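Huvico Dark, 700 ml, brewed in Hinidport

Bought at the shop by the bus station, where the beer shelf gets rearranged every two weeks so that regulars never feel too comfortable. Between the Troretti lagers (three labels, one taste) stood a bottle with a bull on it. Dark, 6 percent, 700 ml. Who bottles beer in 700 ml? Someone who got a good price on the bottles, I suspect. They look a lot like the ones brandy comes in.

The back label is generous with history. The recipe supposedly came over with the Huamán family, who brewed in a barn, then in a bigger barn, and finally in the brick building by the harbor. The year of this great journey is not given. What is given, in bold, is that the brewery has 64 steps from the cellar to the office. I read it twice and still don't know what it does for the beer. Somebody's knees are excellent, I guess.

Now to the glass. It pours nearly black, with reddish edges if you hold it up to the lamp. The head is tan, tall and gone before you find your chair. The smell is rye bread crust, a little burnt sugar, and something like the inside of an old cupboard, which I mean kindly.

The first sip is much better than the label deserves. Dry, toasty, a bit of prune, and the alcohol stays out of the way. By the middle of the bottle it gets sweeter, and the last third is where 700 ml starts to feel like homework. Share it. I didn't, and spent the rest of the evening explaining hops to the cat.

I tried it at two temperatures. Straight from the fridge it's cola without the fun. Left out until the bottle stops sweating it opens up nicely, so ignore the snowflake on the neck label - whoever drew it doesn't drink the stuff.

With food: smoked sausage, yes. Dark bread and hard cheese, very much yes. I also put the last of it into an onion stew, and the stew came out bitter enough to strip a fence. A spoon of honey saved most of it.

Price is a third above the Troretti, for a bottle that holds more, so the math isn't terrible. I'd buy it again in the fall. In July I'd walk past it, politely.

Verdict: 7 out of 10, minus one for the snowflake.
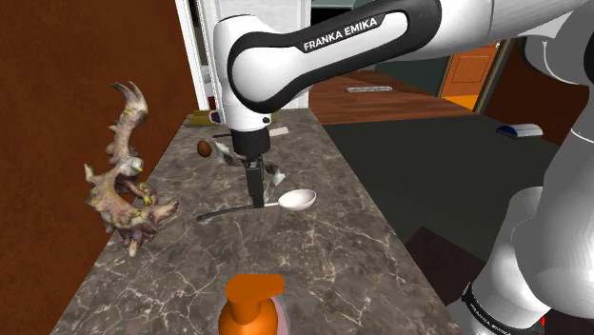
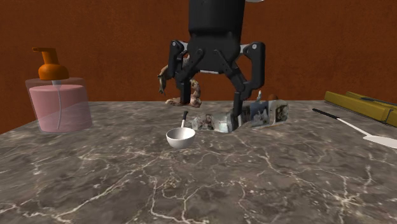
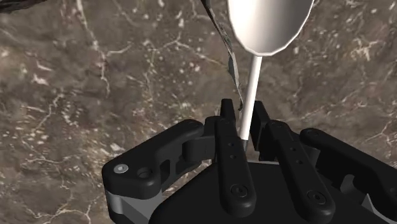 Black gripper and brown stone-look surface, all three pictures. The spoon in the last one is white.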